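How Does a Robot Know What to Do?
Trokbridge Science Learning Centre: Young Readers' Series

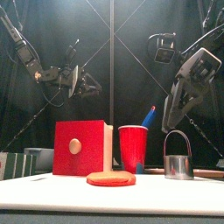
Two robot arms over a table of everyday objects, including a red box, a red cup and a small metal pail.

A robot arm is made of metal, motors and wires. Left to itself, it cannot do anything. It needs a set of instructions, written by people and stored in a computer. These instructions are called software.

At the Trokbridge centre, the software that runs the robot arms is called Petchrat. It has several parts, and each part has its own job.

Seeing the table

The first part of Petchrat is called perception. This word means noticing and understanding what is nearby. Robots often use cameras for this work. In the picture, there is a camera near the wrist of the right arm.

A camera does not understand what it sees. It sends the computer a grid of tiny coloured dots, called pixels. The software must decide which dots belong together. A group of red dots might be a cup, or it might be the front of a box. Both are red in our picture, so colour is not enough. The software also looks at shape. A cup is tall and narrower at one end. A box has straight edges and flat sides.

To learn the difference, Petchrat was shown 521 pictures of objects. People had written the correct name beside each one. This is called training.

Shiny objects are harder. The metal pail reflects the colours of the things near it, and the software may mistake a reflection for a real object. Our programmers test shiny things many times.

Making a plan

The second part is called planning. Suppose the robot is asked to lift the pail. The planner must choose where the fingers will go. The thin handle is a good choice, as it curves up over the top of the pail.

Next, the planner must find a path. It works out a list of positions for the arm, one after another, like the dots in a dot-to-dot puzzle. If a position would make the arm bump into the cup, the planner throws that path away and tries a new one. For a simple lift, a Petchrat path has 21 positions.

When there are two arms, the planner has extra work. It must keep each arm out of the other's way.

Moving the arm

The third part is called control. It turns the plan into movement by telling each motor how far to turn and how fast.

Control also checks for mistakes. Petchrat does this 100 times every second. If the arm is a little too far to the left, the software moves it back to the right. You do the same thing when you ride a bicycle and steer gently to stay on the path.

Words to know

Gripper: the part at the end of a robot arm that holds things.
Perception: finding out what is nearby.
Pixel: one tiny dot in a digital picture.
Planning: choosing what to do, and in what order.
Control: making the motors follow the plan.

Try it yourself

Ask a partner to close their eyes. Place a plastic cup on a table and guide your partner's hand to it using only the words left, right, forward, back, up, down, open and close. Write down your instructions, then see whether a shorter list would work.

Text by Vasilică Sârbu. Last reviewed December 14, 2020.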